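Home | Notebook | Bench log | Stores | People | Search

November 4, 2025
Bench log, bins and bars

Back at the bench after a long weekend and the first thing I did was look for my good pencil, which is gone again. Jaxon Després swears he hasn't got it. Writing this in pen, so forgive the crossings-out.

Today was mostly sorting out the bar stock. We've had red and dark green bars going back and forth between the two metal bins since October and I've been meaning to write down how we do it, mainly so that Ilgın and I stop having the same conversation every time one of us takes over from the other. She likes the bars kept by colour, I like them left however they land, and we've both been doing our own thing and then wondering why the notes don't match. So here goes.

What we agreed over tea: the bars land how they land. If a red one ends up lying over another red one, leave it. If a green one goes into a back corner, leave that too. The whole point of having a mixed bin is that it's mixed, and every time somebody straightens things up we lose the awkward piles, and the awkward piles are what we want to look at. Ilgın came round to this after I showed her my sheet from last month, where half the entries say "tidy" in my own handwriting. I had no memory of doing it! I must have been squaring them up while I was on the phone.

Colour sorting is now only for the end of the day. Reds in one tray, greens in the other, lids on, back on the shelf under the window (the low shelf, please, the high one bows in the middle and I don't trust it).

Now the bins themselves. They're the old Drolton ones from the Corotdale workshop and they were well used when we got them. The front one is pretty rough on the floor and up the back wall, all scuffs and scratches, and I spent far too long this morning deciding whether to do something about it. I went as far as getting the fine pads out. Then Jaxon pointed out that if I polish the floor of one bin we'll have a bar sliding about on a shiny surface in one and grabbing on a worn surface in the other, and I'd have to redo the notes from October. He's right, annoyingly. The pads are back in the drawer. I did wipe both bins out with a barely damp cloth and then a dry one, and the dry cloth came away grey, so that was worth doing.

There are two small round holes in the floor of the front bin. I thought about taping over them. A bar can't go through, but I've been caught before with an end sitting against the rim of a hole and it drove me up the wall working out why that one always stopped in the same spot. No tape for now. The edge of the tape would be worse than the hole, I reckon, and it goes gummy. If anyone finds a flat plug that sits flush, tell me and I'll buy lunch.

Bars. I went through the shelf stock with a rag and a bright lamp. Most are fine. The greens pick up grime along their edges more than the reds do, or else it just shows differently, I go back and forth on that. Warm water and dish soap does it, then a proper dry on a towel. Don't use the orange cleaner. I tried it on a spare from the Psarras order and it left the surface tacky for the rest of the day, and a tacky bar is no good to anyone. That spare now lives in my desk drawer and holds down receipts.

One thing that keeps fooling me is two green bars sitting side by side. From where I stand they read as one fat block, and I've written it down as one more than once. With the dark green there's not much to tell them apart by unless the light catches the line between them. I tried moving the lamp to the left of the bench this afternoon and it helped a bit, then it put a glare on the back wall of the bin and I moved it back. Next try is a sheet of baking paper clipped over the lamp to soften it. Very low tech but it worked on the old bench.

Same problem, smaller, with the reds when they cross. You see the top one fine and then have to decide where the other one goes underneath. I'm sketching those now, just two lines and an arrow for which is on top. Ilgın's sketches are much nicer than mine. Mine look like a kid's drawing of chopsticks.

Other bits:

Emailed Indness about more red bars. They want a minimum order of 2000, which made me laugh out loud in the office. Asked if they'd do 55. No answer yet.

The roll of labels is nearly done. I've got 14 left and I'm using them only on tray lids, so please don't put them on your lunch.

Bench mat has a new curl at the front corner. Put a couple of books on it overnight and we'll see.

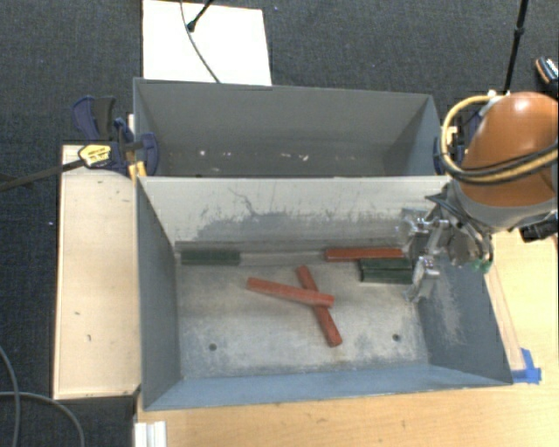 Anyway, back to the trays. The lids don't match any more, one's from the old set and pops off if you carry it by the ends, so carry it from underneath until I've sorted a replacement. I'll have a dig through the Corotdale boxes tomorrow morning before Jaxon gets in and wants the bench. If the baking paper thing works I'll add a line under this entry, and if my pencil turns up, it goes in the blue mug.

Contact the bench team | © Corotdale Workshop Notebook | Back to top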